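The Plates of Asholm

When Ülle Urbonaitė opened her small pottery shop in Asholm, she had 70 plates and no customers. Now she sells 2000 pieces in a year, most of them for daily use. 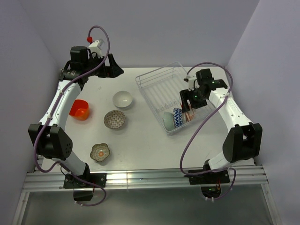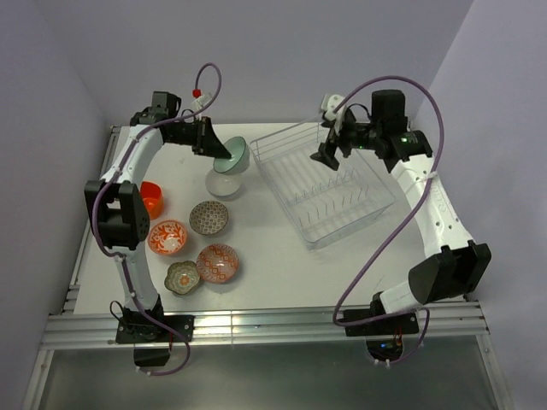
Ülle learned the work from Eglė Navickas, who kept a kiln in Vaher and was very strict about glaze. A dish for the kitchen must be calm inside, she told her students, and the color should wait for the food. A bowl with mint green inside and white outside, as in the second picture, follows the opposite idea, and Ülle likes it more each year. She makes eight such bowls in one firing - the green is difficult and in August it often comes out gray.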